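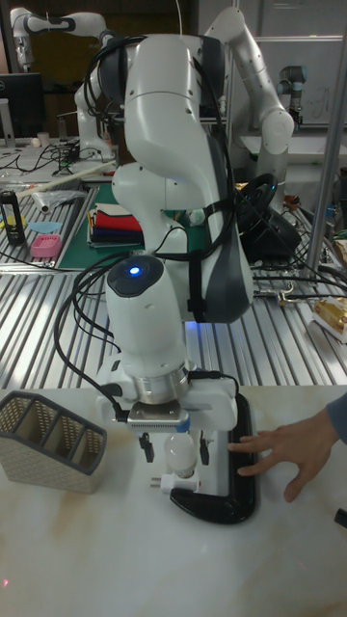

Wusbridge College students to paint river wall this spring

Students in Golnar Ebrahimi's public art class will spend most of April painting the flood wall behind the old Tekel warehouse. The wall runs along the footpath between the Rostadley bridge and the boat ramp, and the city has agreed to leave the work up for at least 3 years.

The design comes from stories collected by seniors Keyvan Abbasi and Banafsheh Mirzaei, who spent the fall talking with people who live or work near the river. They ended up with 40 short recordings. Lines from several of them will be lettered along the top of the wall in English, Spanish and Farsi.

"We had one man who talked for an hour about catfish," Mirzaei said. "He got a whole panel."

A grant of $3,000 from the college arts fund covers primer, paint and scaffold rental. The class is still looking for drop cloths and clean buckets - leave them at the loading door of the Zamudio Building, on the alley side.

Neighbors are welcome to paint on the two Open Wall afternoons. No experience is needed, but children under 12 should come with an adult. Wear shoes you don't care about. Dates will be posted outside the art office once the scaffold is booked.

Setareh Heydari is keeping the sign-up list and can be reached through the art office.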